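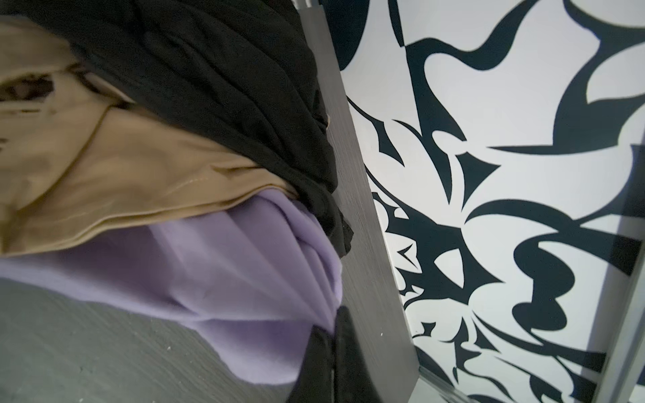
Troels Dalsgaard wrote, after my January post on shelf handling, that a method which performs well in front of a plain wall has been tested on the wall as much as on the garments. He asked whether I had any figures for a busy background. At that time I had none. I now have some, and the purpose of this post is to set them out, together with the method that produced them and the points on which I remain uncertain.

The views given are my own and should not be read as those of the Rindcombe laboratory, although the work was carried out there and the laboratory has kindly agreed to my writing about it.

The task

The robot is required to take one garment from a stack of folded clothing on a shelf and to leave the remainder of the stack in a condition that a reasonable person would still call folded. The garment to be taken may be at the top or may be lower down. In the second case the gripper must enter between two layers, take hold of the wanted item and draw it out while the items above settle down behind it.

The only camera used during the final approach is the one mounted at the wrist. It sees very little of the room. What it does see is close, steeply tilted and partly covered by the gripper. A stack that looks orderly from the front of the shelf looks quite different from there: the tan garment in the middle becomes a set of broad soft folds with a dark hollow at one side, and the lavender one below it becomes several rounded layers bulging towards the side panel. To a person it is plain which fold belongs to which garment. The system has to work this out from colour, shading and the lines where one fabric lies over another.

The method

The approach, which we call Multulari, divides the problem into two parts. The first part looks at the wrist view and marks every line it believes to be a boundary between layers. The second part decides which of those lines lie between two garments and which lie within one. Only lines of the first sort are offered to the gripper as places to enter.

The division was made for practical reasons. An earlier version attempted both decisions at once, and when it failed we could not tell which decision had been wrong. With the two parts separated, each failed attempt can be assigned to one or the other, and the record of failures becomes useful in its own right.

Training was carried out from recorded demonstrations in which a person guided the arm by hand. There were 346 of these. I removed 115 before training. In most of the removed recordings the person guiding the arm had corrected the stack halfway through, by pushing a sleeve back or lifting a fold that had dropped, and the correction could not be separated cleanly from the retrieval. I recognise that this is a large share of the total. Dr Dalsgaard's correspondence raised the question of whether a system trained only on tidy retrievals will learn to recover from untidy ones, and my answer is that ours has not.

All the recordings kept for training were made in front of plain backgrounds. I did not regard this as a weakness at the time. The shelf we used stood against a painted wall, and it did not occur to me to move it.

The change of background

For the new trials the shelf was given a wall behind it with a bold abstract design in black and white, made up of swirling curves, hooked spikes and rounded blobs. From the wrist this pattern can fill half of the view. It has hard edges throughout, whereas the edges in the clothing are soft, and a good many of its curves are not unlike the outline of a fold.

I had expected the pattern to cause difficulty in the first part of the method and very little in the second. Once a line had been found on the wall, I reasoned, the second part would reject it, as there is no cloth on either side.

Each condition was given 50 trials. The garments were restacked by hand between trials, and the order of the garments in the stack was drawn by lot. A trial was counted as a success if the correct garment was clear of the shelf and the others had not fallen or unfolded. The judgement was made by a colleague who could see the shelf afterwards but had not watched the attempt.

In front of the plain wall, the system succeeded in four trials out of every five. In front of the patterned wall, using exactly the same model, it succeeded in fewer than half.

Where the failures lay

The record of failures did not support my expectation. The first part of the method did mark many lines on the wall, as anticipated, and the second part rejected almost all of them, also as anticipated. The gripper hardly ever set off towards the wall.

The trouble was in the cloth. With so many strong edges in view, the first part became less willing to report faint ones. The boundary between two garments of similar lightness, which it had found without difficulty in front of the plain wall, was simply left out. The second part then had nothing to choose from in that region and selected the next best candidate, usually a fold within a single garment. The gripper entered that fold, closed on half the thickness of the item and pulled it open.

A black garment suffered most. Its own folds are dark on dark, and where it lay against the dark grey side panel the line between them was weak even under good conditions. Pale fabric against pale fabric came next. Garments of strongly different colours were affected very little, and I would caution against demonstrating any such method only with stacks of that kind – it is a habit I have noticed in our own talks, and I intend to break it.

Dark hollows within a fold deserve a separate word. From the wrist, the opening inside a loosely folded garment may look very much like the gap between two garments. The system mistook one for the other at a similar rate in front of both walls. The background appears to have nothing to do with it, and the remedy, if there is one, must be sought elsewhere. My present thought is that the arm should move sideways a short distance and look again before committing itself, as a person would tilt the head.

The remedy attempted

The fault was in how the first part adjusted itself to the strength of edges across the whole view. We replaced that single adjustment with a local one, so that the cloth is judged against nearby cloth and the wall against nearby wall. The change is small and required no new demonstrations. The model was retrained on the same recordings, and the trials in front of both walls were repeated.

With the local adjustment, performance in front of the patterned wall rose to seven trials in ten. Performance in front of the plain wall was slightly lower than before, by a margin I would not care to defend as a real difference on so few trials. The additional computation brings the time for each decision to 300 milliseconds. The arm pauses noticeably at the shelf, and visitors remark on it, but the pause does no harm to the result.

For comparison we also tried the more usual course of training with artificial backgrounds pasted behind the clothing. This gave some improvement, though less than the local adjustment. The pasted backgrounds had clean borders along the side panel, and I suspect the model learned to make use of those borders in a way that did not carry over to a real shelf. I have not tested that suspicion properly.

Limits of the result

One shelf was used. One patterned wall was used, and it was strictly black and white. A patterned wall in colours close to those of the clothing might well prove harder, and a patterned garment would be harder again. All of the garments in these trials were plain.

The lighting was even and was not varied. The shelf was open at the front and had a solid panel at the side, against which the stack could lean. Leaning stacks turned out to be easier than free-standing ones, as the panel holds the upper garments in place while a lower one is drawn out. Readers who work with open wire shelving should not assume that the same figures would apply to them.

There is also the matter of the garments themselves. Fleece-like and knitted fabrics grip their neighbours, and the smoother ones slide. We recorded which garment was requested in each trial but made no record of which lay directly above it. That was an oversight in the trial sheet, and it means the effect of friction between neighbours cannot be recovered from our data. The sheet has been corrected.

Further work

The next set of trials will be held with the Clirnar arm, which has a narrower gripper and therefore hides less of the lower part of the view. Some failures now put down to the first part of the method may be no more than the gripper standing in front of the line that was wanted. The sideways look described above will be tried on both arms, in front of both walls, with the hollow folds prepared deliberately.

Correspondence on the method is welcome at the usual address. I should be particularly glad to hear from any group that has kept its untidy demonstrations and found a sound way of training on them.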